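Godton Allotment Archive: Progress Report to the Zalewska Fund, Period Ending January

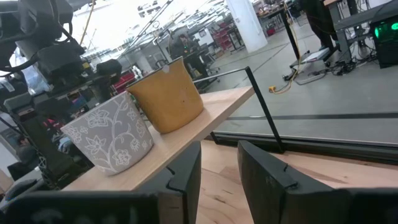

Submitted by Dumisani Maluleke, Project Lead
Grant strand: Local Records

The short version is that we are on schedule with the scanning, behind on the index, and no longer on speaking terms with the dehumidifier.

When you funded us, the plan was to catalog 1,324 items from the Godton allotment society: minute books, seed orders, rent ledgers, and a large body of letters about other people's hedges. As of this report, 653 have been scanned and checked. The ledgers went quickly. The letters did not, partly due to handwriting and partly because they are hard to stop reading. One dispute over a water barrel runs to 100 items and changes sides twice.

The best find so far is the minute book for 1957, which we had listed as missing. It was inside the box marked "1975," where it had presumably been for some time. It covers the year the society nearly lost its lower plots to a bus depot. The minutes give the depot four lines and the annual marrow weigh-in three pages, so we will be filling in the depot story from the Stulonstead newspapers.

Indexing is the weak spot. We started with subject headings borrowed from a much larger archive and found they had eleven terms for drainage law and none for slugs. We have now written our own list. This cost us most of a month, and the first batch has to be redone to match. I would rather report that now than have you find it in the spreadsheet.

Spending is within budget apart from storage boxes. The Valtico boxes we priced in the application were discontinued, and the replacements are better, bigger, and slightly too tall for the shelving. Two shelves have been moved up. We are covering the difference from the travel line, which was generous for a project whose travel is mostly to Stulonstead by bus.

Next period we will finish the letters, redo the early index entries, and open the reading table to the public on Friday afternoons. Four plot holders have already asked to see what was said about their grandparents. We have suggested they start with the seed orders.

We would like to request one change: moving the final index deadline back by six weeks, at no extra cost. The scanning deadline can stay where it is.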